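How a Batting Average Works

A batting average is a number that tells you how often a baseball player gets a hit. You will see it on scoreboards and in box scores, usually written with a decimal point and three digits, such as .300.

What counts as a hit

A hit is scored when the batter strikes the ball and reaches base safely, without help from a fielder's mistake. If a fielder drops an easy catch, the scorer records an error. The batter may stay on base, but no hit is added.

What counts as an at-bat

Most trips to the plate are at-bats. A walk is not one. Neither is being hit by a pitch, or a sacrifice bunt. These trips are left out of the math completely.

Doing the division

Divide the hits by the at-bats. Suppose Marina Zacharopoulos plays for Kernley and has 200 at-bats with 60 hits. 60 divided by 200 is 0.3, written .300 and read aloud as "three hundred." A player with a hit in every at-bat would have 1.000, read as "one thousand" — this happens only when the number of at-bats is small.
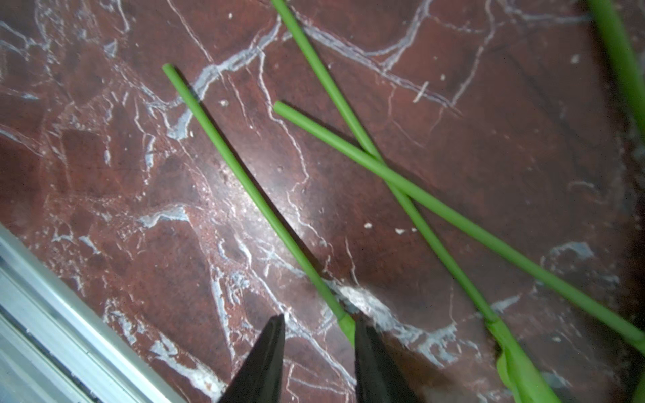 Why small numbers jump around

In the first game of the season, a Plulgate batter goes 1 for 3. The average is .333. In the next game the same batter goes 0 for 3, and the average falls to .167. After 200 at-bats, one bad game changes the number only a little.

What the average leaves out

A single and a home run count the same. Walks do not count at all, even though they put a runner on base. Slugging percentage and on-base percentage were made to measure those things.

Try it

A batter has 20 at-bats and 5 hits. Find the average, then find it again after one more hit in one more at-bat. Round to three digits.

Answers: .250 and .286.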